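Power at the Baseboard: How One Firm Rethought the Low Wall

Last updated 2025-11-29
14 shares | 2 comments

When Zerholm took over the second floor of the former Bollex offices, the walls received a plain off-white finish and little else. The baseboards were given far more attention. Under the direction of Nilton Chambi, head of interiors, they were painted dark throughout, and the outlets were set directly into them, with plates chosen to match.

The practice is an old one. Builders who wired existing houses often cut receptacles into the baseboard to spare the plaster above. Mr. Chambi holds that it still serves a modern room well, leaving the wall clear from the trim to the ceiling.

Vusumuzi Ntuli, who supervised the electrical work, is more reserved. "A white cord on a dark baseboard will always show," he said. He asked that cords be given enough slack to rest on the floor without pulling at the plug, and that walkways be kept clear of them.

The firm has since adopted the same arrangement in Room 402 and in two meeting rooms at its Dratness building. Staff may request a dark cord for any appliance.
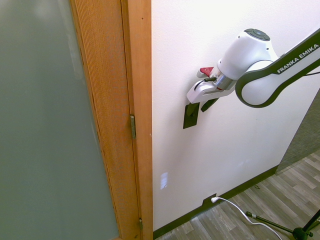

Can an outlet be added to an existing baseboard?

In many homes it can, provided the trim is tall enough to hold the box and a licensed electrician confirms that local code allows it.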